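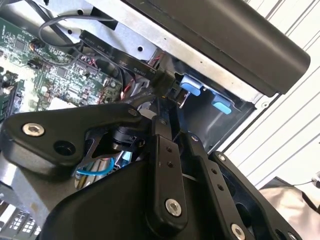

What do you do with an old office desktop once the fan gets loud?

Open it up before you give up on it! I've been fixing secondhand PCs for the family for a while now and most of the noisy ones only wanted a good clean and fresh thermal paste.

2/ Cheap is the fun part. My last one was $50 from the Monday sale in Stamside, with a keyboard thrown in (sticky space bar, but still). I almost walked past it!

3/ First job – unplug it, hold the power button down for a few seconds, then take it outside with a soft brush. Hold the fan blades still while you brush. Dust in the heatsink fins packs down like felt and you'll be amazed how much comes out. 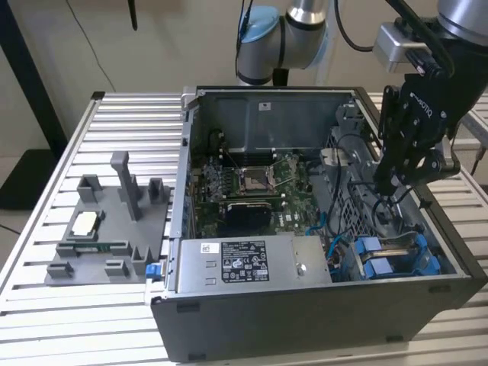

4/ Old paste comes off with rubbing alcohol and a coffee filter. Go slow around the edges. Then a small blob in the middle, the size of a pea, and let the heatsink spread it when you tighten down. Do the screws a bit at a time, corner to opposite corner.

5/ Then swap the hard drive for an SSD. I can't say this loudly enough!! The Flulldale machine (the one in my aunt's kitchen) used to take 80 seconds to reach the desktop. Now it's 9. She called me to ask if I'd skipped something.

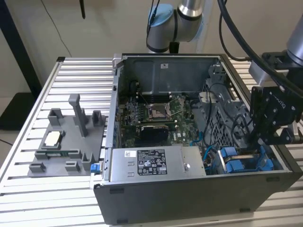
6/ Memory next, if there's a free slot. Check what type your board takes before you buy – I have a stick in a drawer that fits nothing I own.

7/ Next up is a tiny one for my cousin's homework, hopefully done by November. If you've got a favorite quiet case fan, tell me, I'm shopping tonight!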